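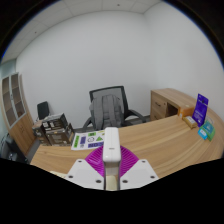

Prosalholm desk, honey color, 4 months in. Bought it in November for the small office, $200 plus delivery from Curnton. Short version: good desk, would buy again, a couple gripes.

The grain is the best part. Long streaks, light, warms up a plain white room a lot. Printed sheets slide around on it a bit, so I tape mine down when I'm writing. Surface wipes clean with a damp cloth. One mug ring so far, totally my fualt.

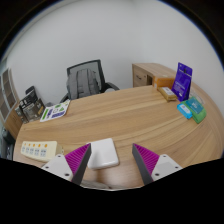

Plenty of room for a power strip with switches right on top, so no crawling under to turn stuff off. Good thing too, becuase there's no cable hole. None. My old Jomley had one and it was cheaper. Curnton sells a clip-on tray for $59, no thanks.

Assembly took nearly an hour. Instructions useless, bolts fine. Doesn't wobble when I type. Heavy though, get help on stairs.

It does show shine under a bright light, bugs me on late evenings. Matte would've been better.

4 stars. Cable hole and it's a 5.

Posted 3/14/18 by Adjei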